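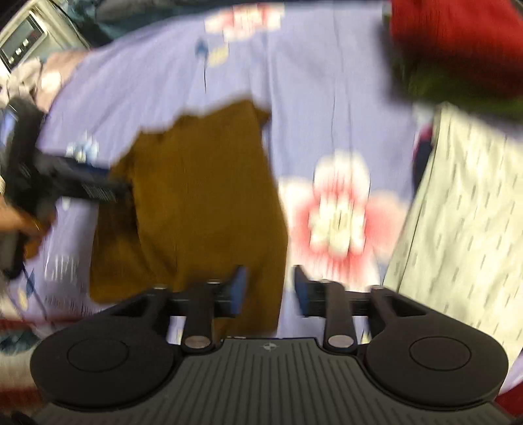
Changer ses draps tous les trois jours, Barbara Szczepańska l'a fait pendant un hiver entier, et elle jure n'y avoir gagné qu'une facture d'électricité. « Je dormais mal avant, j'ai dormi mal pendant, et en plus je repassais. » Elle avait suivi à la lettre le « protocole fraîcheur » de Zullach, glissé sous forme de dépliant dans le carton d'une parure achetée en ligne. Le dépliant, elle l'a gardé. Il promet un sommeil « restauré » en six semaines et ne dit nulle part de quoi.

## Le lit, nouveau territoire du mieux-être

Il y a une génération, on achetait des draps au moment où les anciens se déchiraient. Le choix se faisait au toucher, au prix, parfois à la couleur des rideaux. Aujourd'hui, le moindre drap-housse arrive avec un vocabulaire : thermorégulant, respirant, apaisant, purifiant. Kandel vend une taie « réparatrice ». Stesis, plus audacieux, propose une housse de couette dont les fibres « accompagnent les cycles du dormeur ». J'ai demandé à la marque ce que ce verbe recouvrait. On m'a renvoyé vers une page du site où il figurait deux fois.

Il faut rendre justice au textile : une matière qui évacue mal l'humidité gêne le sommeil d'été, et un lin léger n'a pas la même tenue qu'un polyester épais. N'importe qui ayant passé une nuit de canicule dans une chambre d'hôtel bon marché le sait. Mais entre ce constat de bon sens et la promesse d'une nuit transformée, il y a un saut que les fabricants franchissent sans montrer leurs appuis.

Prenons le nombre de fils, argument favori des vendeurs. Il désigne la quantité de fils au centimètre ou au pouce carré, selon le pays, ce qui suffit déjà à brouiller les comparaisons. Ajoutez les fils retors, que certains comptent pour un seul et d'autres pour deux ou davantage, et le chiffre gonfle à volonté. Deux draps identiques peuvent ainsi se retrouver à des étages différents du même magasin. La longueur de la fibre et la qualité du tissage pèsent souvent davantage, mais elles se mettent mal en gros caractères sur un emballage.

## Des études, mais lesquelles ?

Zullach revendique une étude. Je l'ai obtenue après plusieurs courriels, un samedi de politesse commerciale en moins. Elle tient en quatre pages. Quatorze participants, recrutés parmi les clients de la marque, ont noté leur sommeil sur une échelle de satisfaction avant et après réception du produit. Pas de groupe témoin, aucune mesure physiologique. Les participants n'avaient pas payé leur parure, détail mentionné en note.

Que des gens à qui l'on offre du beau linge se disent contents, je veux bien le croire. Je le serais aussi. J'ai plus de mal à voir ce que cela nous apprend sur le sommeil profond, expression qui revient pourtant dès le titre.

Chez Petrauskas, maison plus discrète, on reconnaît sans trop de gêne que le discours a pris le pas sur le produit. Le tissu n'a guère changé, me dit-on au téléphone, mais la fiche descriptive est passée de quelques lignes à un long défilé d'icônes : une plume, une lune, une goutte. La gamme « nuit profonde » coûte 17 euros de plus que la gamme ordinaire. Le tissage est le même. La teinture diffère, et l'étui est en carton recyclé.

## Laver moins, dormir pareil

Reste la question de l'hygiène, où l'inquiétude se vend encore mieux que le confort. Acariens, sueur, peaux mortes : la liste est connue, et elle est exacte. Pour une personne allergique, un lavage régulier et assez chaud a son utilité. Pour les autres, la plupart des conseils d'entretien tournent autour d'une lessive par semaine ou par quinzaine, et je n'ai rien trouvé de solide à l'appui du rythme que prônait le fameux dépliant. J'y ai trouvé en revanche, au verso, un bon de réduction sur la lessive maison.

Un drap trop lavé s'use, bouloche, perd de sa tenue aux angles. On le remplace donc plus tôt. Je ne prête pas d'intention aux fabricants, je remarque que le conseil leur coûte peu.

Barbara Szczepańska, elle, a revendu sa parure en juin. Elle dort désormais dans un vieux coton dépareillé qui lui vient d'une tante, un peu rêche au pied, reprisé à deux endroits. Dort-elle mieux ? Pas spécialement, répond-elle. Elle se réveille toujours vers quatre heures, quand passe le premier camion, et songe plutôt à faire changer les fenêtres.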